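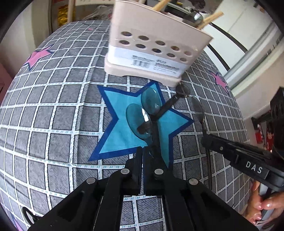
本レポートは、生活デザイン演習の課題「Filitlow」の一環として、共同寮の食器用具の収納を見直した経過をまとめたものである。対象は寮の二階の共用キッチンで、利用者は18人である。共用の引き出しが一つしかなく、朝7時台に用具を探す人が集中することが以前から問題になっていた。そこで、用具を引き出しから出し、立てて収納する方法を検討した。作業はキッチンではなく居室で行い、星柄のシーツの上にスプーンを並べ、淡いピンク色のプラスチック製カトラリースタンドに箸を立てて、取り出しやすさを比べた。スタンドは前面に丸い通気穴が並ぶ縦型のものである。

1. 現状の調査
1月に引き出しの中身をすべて出し、種類ごとに分けた。スプーンは長さも柄の太さもそろっておらず、重ねると柄の向きがばらつく。箸は片方だけのものが11本見つかった。利用者への聞き取りでは、「箸の相手が見つからない」「濡れたまま戻されている」という回答が多かった。

2. 収納方法の比較
次の2案を比べた。
A案 引き出しに仕切りを入れ、寝かせて収納する。
B案 スタンドに立て、流し台の横に置く。
A案は費用が少なく見た目も整うが、引き出しの奥の区画が使われにくい。B案は上から一目で種類がわかる。ただし、スプーンの頭を上にすると口に触れる部分を手でつかみやすく、下にすると種類の見分けがつきにくい。話し合いの結果、スプーンは頭を上にして立て、柄を持って抜くよう掲示することにした。

3. 試行
B案を2週間試した。購入費はスタンドと掲示用のラベルを合わせて1,345円であった。箸とスプーンを同じ区画に入れると箸が斜めに倒れるため、途中から区画を分けた。底に水がたまることがあり、週に一度、当番が中身を出して洗うことにした。

4. 課題
フォークとナイフは今回の対象に含めていない。また、夜間に利用する人への聞き取りが足りず、意見が朝の利用者に偏っている。指導担当のJana Böttcher先生からは、スタンドの置き場所を変えた場合の比較も必要との指摘を受けた。次回は冷蔵庫側の棚に置いて同じ調査を行う予定である。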